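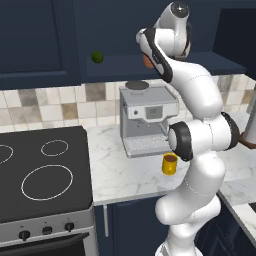

Cuisine avec machine à espresso et meubles hauts.

Questions fréquentes : location de l'appartement Szczepańska

Je m'appelle Roman Sobczak et je loue cet appartement meublé depuis plusieurs années. Le français n'est pas ma langue maternelle, je vous demande donc un peu de patience si une phrase est maladroite. J'ai réuni ici les questions que je reçois le plus souvent. Dernière mise à jour : 20 mars 2020.

RÉSERVATION ET PAIEMENT

Quelle est la durée minimale du séjour ?
Trois nuits. En septembre, la durée minimale est de sept nuits, car il y a beaucoup de demandes à cause de la rentrée universitaire.

Comment puis-je réserver ?
Vous m'écrivez par le formulaire de contact en indiquant les dates, le nombre de personnes et l'heure approximative de votre arrivée. Je réponds le jour même ou le lendemain. La réservation est valable seulement quand vous avez reçu ma confirmation écrite.

Faut-il payer un acompte ?
Oui, 40 % du prix total. Le solde est à payer au plus tard à l'arrivée, par virement ou en espèces. Je n'accepte pas les chèques.

Quel est le montant de la caution ?
La caution est de 1000 zlotys. Elle est rendue par virement dans les cinq jours qui suivent le départ. Si quelque chose est cassé, je vous envoie la facture de la réparation et je retiens uniquement ce montant. Pour un verre ou une assiette, je ne retiens rien.

Puis-je annuler ?
L'annulation est gratuite jusqu'à 18 jours avant l'arrivée. Après ce délai, l'acompte reste acquis, mais je propose volontiers de déplacer le séjour à une autre date dans les douze mois.

ARRIVÉE ET DÉPART

À quelle heure peut-on arriver ?
À partir de 15 heures. Si vous arrivez après 21 heures, prévenez-moi la veille. Les clés se trouvent alors dans la boîte à code, à gauche de la porte cochère. Le code vous est communiqué par message et il change pour chaque locataire.

À quelle heure faut-il partir ?
À 11 heures. Vous pouvez laisser vos bagages dans le local du rez-de-chaussée jusqu'à 18 heures, à condition de me le demander avant.

L'immeuble a-t-il un ascenseur ?
Non. L'appartement est au troisième étage et l'escalier est assez raide entre le premier et le deuxième. Je peux vous aider à monter une valise, mais pas un réfrigérateur, comme un locataire me l'a une fois demandé.

Où peut-on garer la voiture ?
Le stationnement dans la rue est payant et difficile. Je conseille le parking Bandov, à six minutes à pied. La place ne se réserve pas par mon intermédiaire, il faut s'adresser directement au gardien.

DANS L'APPARTEMENT

Les draps et les serviettes sont-ils compris ?
Oui, ils sont compris dans le prix. Pour un séjour de plus de dix nuits, je les change une fois, le jour qui vous convient.

Comment fonctionne le chauffage ?
Il est collectif et la copropriété décide de la date de mise en route. Avant cette date, vous disposez d'un radiateur électrique rangé dans l'armoire de l'entrée. Merci de ne pas poser de linge dessus.

Y a-t-il du café sur place ?
Je laisse un petit paquet de café moulu pour les premiers jours, avec du sel, du sucre et de l'huile. Le reste est à acheter par vous-mêmes. L'épicerie Drarneser, au coin de la rue, ferme à 22 heures.

Peut-on fumer ?
Non, ni dans les pièces ni à la fenêtre. La voisine du dessus dort avec la fenêtre ouverte, même en hiver.

Les animaux sont-ils admis ?
Un chien de petite taille est admis, sans supplément. Pour un chat, écrivez-moi d'abord, parce que les fauteuils ont été recouverts récemment.

Comment trier les déchets ?
Les conteneurs sont dans la cour : jaune pour le plastique et le métal, bleu pour le papier, vert pour le verre, brun pour les restes alimentaires. La porte de la cour s'ouvre avec la plus petite des trois clés.

Le wifi est-il assez rapide pour travailler ?
Pour les appels vidéo, oui. Le réseau s'appelle Tiltemness et le mot de passe est écrit sur la feuille dans l'entrée. Dans la chambre du fond, le signal est plus faible, il vaut mieux s'installer au salon.

J'ai perdu les clés, que faire ?
Téléphonez-moi à toute heure. Le remplacement du jeu complet est à la charge du locataire.

Ma question n'est pas dans la liste.
Utilisez le formulaire de contact et indiquez votre numéro de réservation, par exemple 2891. Vous pouvez écrire en français, en polonais ou en anglais.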